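Newsroom / Series / Announcements

Shows | Creators | Press | Jobs

Omprakash Pal Signs On for Second Season of "Srivastava House," Promises to Read the Rules This Time

Jaltero's ten-day endurance series returns in January with a longer run, a bigger prize and the same bathroom

BISAU – Jaltero, the online video channel behind "Srivastava House," said Saturday that comedian and short-video creator Omprakash Pal will host the show's second season. Pal was a contestant in the first season, where he lasted 4 days before being sent home for ordering dinner to a house whose one firm rule was that no dinner could be ordered to it.

"I consider myself the most qualified person they could have found," Pal said. "I know every way to lose this game. I used most of them before lunch on the second day."

"Srivastava House" puts a group of internet personalities with large followings in one home without their phones and waits for somebody to crack. Past contestants have included a prank channel duo, a makeup reviewer, two rival cooking streamers and a man known mainly for opening mail. Season one was meant to be a quiet little experiment. Viewers left 1,205 comments on the finale in its first hour, many of them polite.

The new season will run twice as long, with a new episode every evening at 7 p.m. Contestants will again earn groceries by completing challenges written by the audience. Jaltero has asked the audience to please write fewer challenges involving mayonnaise.

Pal started out posting clips from the break room of a tile showroom, where he did impressions of customers choosing between two shades of white. The clips found an audience, the customers found the clips, and Pal found himself with a good deal of free time. He has since appeared in three web series and a phone commercial in which his hands play a major role. His weekly stream, "Pal Around," has passed 378 episodes, a figure his mother disputes on the grounds that several were reruns.

Also new this season is Katari, a live companion show that airs right after each episode. Eliminated contestants will come on to explain why they should not have been eliminated. Jaltero expects no trouble filling the time.

More than 800 people applied for a spot in the house. The casting team watched every audition video through to the end, including the one that was forty minutes long and turned out to be a driving lesson. The final lineup will be announced the week before the premiere, or whenever one of the contestants posts it by accident, as happened last time.

"Omprakash was our shortest-lived favorite," said the show's producers in a joint statement, which took three of them to write. "People kept asking when he was coming back. He was one of the people asking."

Pal's contract requires him to stay in the host's apartment next door for the whole season. It has a kitchen. He has asked that the press mention he will be allowed to order dinner.

Interview requests for Pal should go through the Jaltero press desk. Mornings are best, though he would like it known that he disagrees.

Contact the press desk | © Jaltero. All rights reserved. | Back to top
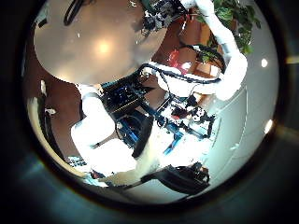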